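Masel Heavy-Duty Packing Tape, Clear

We've been selling tape out of our Closden shop for a good many years now, and the Masel is the one folks keep coming back for. It goes on smooth, it stays put, and it won't split down the middle when you're in a hurry (we've all been there!).
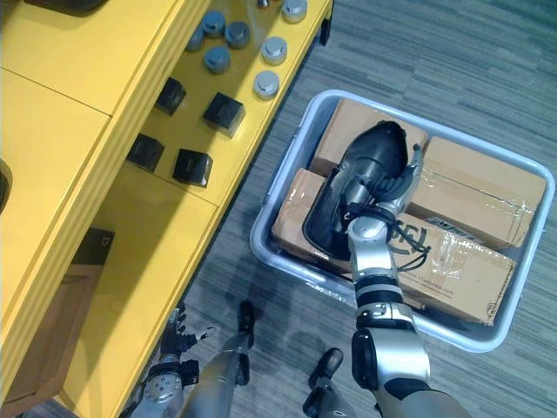
Each roll is 234 feet long and fits any ordinary hand dispenser. If you don't own one, the Bolger dispenser is a nice sturdy match, and we're happy to drop one in with your order.

Tamsin Hinds, who runs our order desk, likes the Masel for books and kitchen things – the heavy stuff that makes a box bottom sag. One strip along the seam and one across each end is plenty.
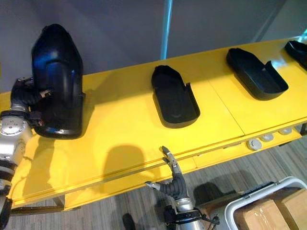 Black shell held upright above a yellow table

Rolls keep best indoors, on their sides, away from the heater. A cold roll can be stubborn, so let it warm up a while before you start. 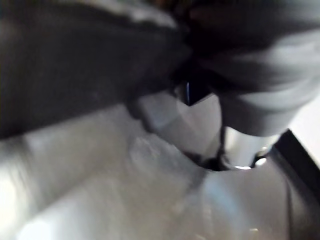
Clear tape suits most cartons, though we do carry the same roll in tan, white and gray. The gray comes in two shades, and the darker is a deep charcoal like the big flat finger in the photo. Please tell us which one you'd like!

Item no. 3000. Sold singly or by the case. New colors arrive in September.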